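Mail Call: My Eight Weeks in the Galley

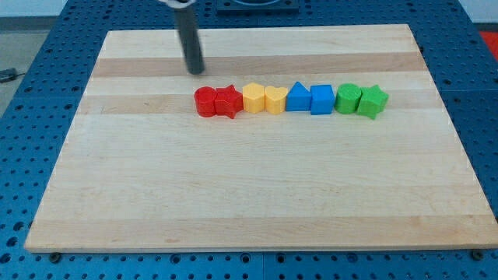
I signed up for the Navy at nineteen thinking I'd be fixing radios. They made me a cook instead! My first ship fed 158 of us, four meals a day if you count midrats, and I burned the rice on my first morning (all of it). Kam-wah Au, who ran the galley, just handed me a scraper and told me to start over.

I was supposed to be there eight weeks - I stayed two years. Sajib Ranasinghe and I still argue about who made the better chili, and he's bringing his to the Kevosthorpe reunion in July, so come hungry and vote for mine.

If you served on a supply ship or a tender, I'd love to run your galley stories next time, good or bad. Send them in with your rate and the years you were aboard, and old menus are welcome too.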